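Vemer Folding Table, White Top

The Vemer is a table for folding and sorting clothes, made by Drenport for home laundry rooms, small shops and guest houses. The top is plain white, so you see quickly if a sleeve is still turned inside or a collar is not flat. Soft knits and terry clothes can lie on it without catching, as the surface has no seams.

The standard working height is 100 cm. We chose it after many requests from customers who fold for long hours and do not want to bend their back. A lower version can be ordered, please write us before you pay.

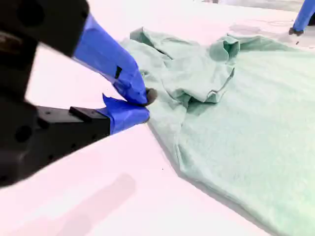 Vemer top in white, with a mint-green garment before folding.

Details
Depth of top: 550 mm
Weight: about 35 kg
Legs: 4, with adjustable feet
Top color: white only
Delivery: flat, in one box

Care
Wipe the top with a damp cloth and a little dish soap. Do not use powder cleaners or the rough side of a sponge. Please do not put a hot iron directly on the table. For ironing we offer the Karras pad, which is sold separately and covers the full depth.

The Vemer fits next to the Branari shelf, and both have the same height when the feet are fully screwed in. Spare feet are available in packs of 4.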